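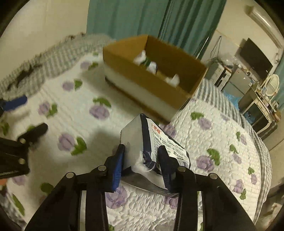
Tissue pack over the quilted bed cover with the purple flowers.

Hukano orchid mist bottle, 2 litre: my review after one winter
2021-03-02

I grow small orchids on a window shelf and in one glass case, and most of them are mounted on cork. Mounted plants want water nearly every morning, and so a sprayer is for me the tool I use more than any other. My old Canda sprayer lost its pressure in January, when the air in the flat is driest, and I had to find a new one quickly. I ordered the Hukano from the web shop Nirberg. It came after six days.

The bottle holds 2000 ml, which is enough for all my 46 plants with one filling. You pump it with the handle on top, then press the lever and the mist comes out by itself. I give it 11 strokes and it sprays until the tank is half empty, then I pump again. The nozzle is brass and can be turned from a fine mist to a thin jet. The fine setting is truly fine. On the small Dendrobium and the Masdevallia the drops stay on the moss and the roots and do not run down the wall. With the jet I can reach the pots in the last row, but I must be careful with new growths, as water which stays in the crown makes them rot.

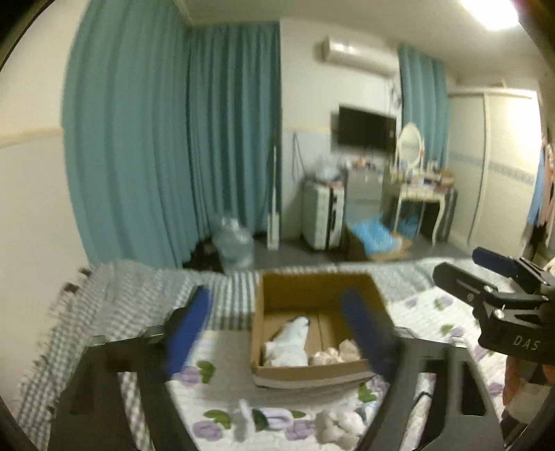
What I like less is the weight. When the tank is full, it is heavy for one hand, and my wrist feels it before I come to the end of the shelf. I now fill it only to the middle line and walk one time more to the tap. The lever has also a lock for continuous spraying, but the lock is stiff and I have pinched my finger on it twice.

With fertiliser there is one thing to know. I use a weak orchid feed every second week, and if I do not rinse the bottle afterwards, the nozzle gets a white crust and the mist becomes uneven. It is easy to clean: unscrew the tip, leave it in vinegar overnight, rinse well. The small rubber ring can fall out when you do this, so please close the drain of the sink first. A spare ring is not in the package, and I think for this price there should be one.

I have compared it with the Lüthi sprayer which my orchid group has for the show table. The Lüthi is lighter and the pump goes more softly, but its mist is coarser and the tank is smaller. For pots I would take the Lüthi. For mounted plants and seedlings I prefer the Hukano.

The hose inside reaches well to the bottom, and only a little water stays back. The seal has not leaked until now.

I give four stars of five. One star is missing for the stiff lock and the spare ring.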